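Hallier Book Jacket Covers, Center-Slit Roll

Sold by Estwood Library & Bookshop Supply
Availability: In stock

Clear polyester covers for hardcover dust jackets, on a continuous roll. Cut what you need, slide the jacket in, fold, and put it back on the book. No glue or tape touches the jacket itself, so the cover can come off later without damage.

The film is backed with white paper, acid free on the side that faces the jacket. A slit runs down the center of the backing so one roll height will take jackets of different sizes. Fold the loose edge of film over the top of the jacket and crease it with a bone folder. A plastic ruler also works if that is what you have.

Roll length: 100 feet
Heights: 3 (short, standard and oversize)
Finish: gloss or matte
Backing: white paper, center slit
Core: cardboard

Which height to order
Measure the jacket from top to bottom, not the book. Jackets are sometimes trimmed a little shorter than the boards. Standard fits most new fiction and biography. Cookbooks, atlases and picture books usually need oversize. Short is for small gift hardcovers and older pocket editions. If a jacket falls between two heights, go up and fold the extra.
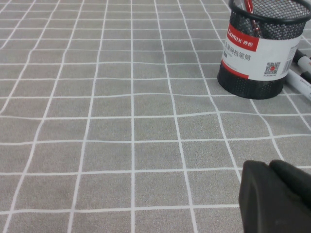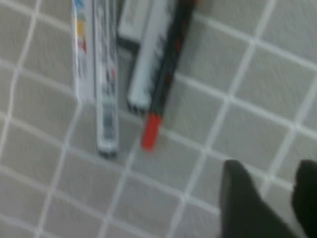 Gray with white grid lines, both views

Gloss or matte
Gloss is the usual choice for lending copies and wipes clean with a dry cloth. Matte cuts glare under shop lights and hides fingerprints better, but dark jackets look slightly faded behind it. Bookshops that sell signed or collectible copies tend to buy gloss.

Storage
Keep the roll in its box, on end, away from radiators. Film that has been left in the sun will curl at the cut edge.

Shipping and returns
Rolls ship in up to 8 business days. Unopened rolls can be returned. Cut rolls cannot, unless the film is faulty. Orders of mixed heights ship in one carton where they fit.

Also from Hallier
Paperback laminate sheets
Spine label protectors
Bone folder, 8 inch

Customer reviews

Nesrin Ağca
Good film, easy to crease. I cover the new arrivals for a small school library and this is faster than the precut kind. The box lid tore on the first day.

Bình Triệu
Bought matte for our used mystery section. Fits what it says it fits. Would like a shorter roll for trying out the finish first.

Reply from Estwood: Sample strips of both finishes are free on request. Write to Duygu Erdem in customer service and include your mailing address.

Page updated December 28, 2021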